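Visit report: open day at the Flededach manipulation lab, Zellstead
Posted 20 December 2024 by Patricio Insaurralde

Flededach opens its lab in Zellstead to outside visitors twice a year. I attended the winter session on behalf of our packing line group at Trendden, mainly to see how far the handling of loose produce has come since the September session, which I missed. Places were limited to 20 and the visit ran from mid-morning to late afternoon. These notes cover the parts that bear on our own work.

Arrival and introduction

The lab occupies the ground floor of a former printing works. Visitors sign in, leave bags in a locker and are given a short safety talk. The talk was clear on one point: when a hand is powered, nobody reaches over the table, including staff. An emergency stop is fitted at each station and we were shown how it is reset.

The introduction lasted longer than planned. It dealt with the hand itself, how its finger positions are logged and how a task is divided into stages. Slides were not handed out, but a copy can be requested by post or email.

Station one: drive units

A bench display of dismantled finger drives. The engineer on duty explained cable wear, which is the main maintenance item. A finger cable is replaced after a fixed number of closing cycles whether or not it shows damage. I asked for the interval and was told it is under review. The replacement job takes 14 minutes with the proper jig, rather longer without it. We timed nothing ourselves.

Station two: tabletop handling

This was the station I had come for. The task is to transfer an apple and a banana into a basket, then move the basket to the shelf behind it. The order of picking is given to the system in a typed instruction, and the fruit is moved to new positions between runs. The two shapes call for different grasps. An apple can be taken from most sides provided the thumb gets far enough round, whereas a banana has to be approached with its curve in mind or it turns as the fingers close.

The basket stage is the harder one according to the staff. Its handles are small loops, so there is little to take hold of, and the lift has to stay level all the way to the shelf base. They have tried taking it by the rim instead and have not settled on either. 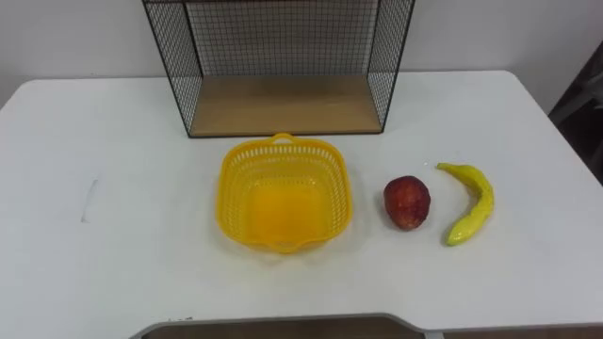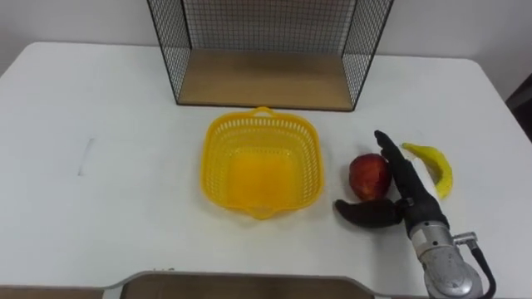
Station two, fruit and basket layout; the second picture has the hand between the apple and the banana.

The white tabletop was discussed at some length. It gives good contrast for dark or strongly coloured items but is less helpful with pale ones, and pale packaging is a large part of what we handle at Trendden. The staff accept this. A grey top is on order from Midtbø and will be tried in the new year.

The system's log is kept for every run, failed ones included. At the time of the visit the log for this task stood at 2143 runs. A failed run is given a short code for the stage at which it stopped, and the codes are reviewed weekly. I found this part the most useful of the day – our own line records stoppages by duration only, which says little about the cause.

Questions raised at the station

Grip force. It is limited in software and set per item. Soft fruit has not been attempted.

Speed. Slow compared with a person. The staff made no claim otherwise and said that raising the speed is not this year's aim.

Finger covering. Replaced when grip becomes unreliable. No figure was given for its service life in cold rooms, which would be our main concern.

Shelf. The wire mesh unit is a stand-in for a store shelf. Its open front allows a straight approach, but the side panels limit how far the wrist can swing. A deeper unit will follow.

Station three: remote operation

A short session with a glove controller. Each visitor had a turn of a few minutes with the power limit set low. There is a delay between moving one's own fingers and seeing the hand follow, roughly 200 milliseconds by the engineer's account. It is noticeable at first and then less so. My attempt at picking up a foam block succeeded on the third try.

Practical points

Parking is at the rear, by the loading bay, and fills early. Lunch was sandwiches and soup. The lab floor is cool in winter, and a jumper is advised. Photography is permitted at station two and in the entrance hall; elsewhere ask first.

Follow-up

I have asked Flededach for the list of stage codes and for the grip force settings used on the apple. If they agree, I would like to send them a crate of our standard cartons for trial on the grey top – Midtbø's delivery date permitting. Colleagues who want to attend the next session should write to the lab directly, giving their employer and shoe size, as safety footwear is lent out at the door.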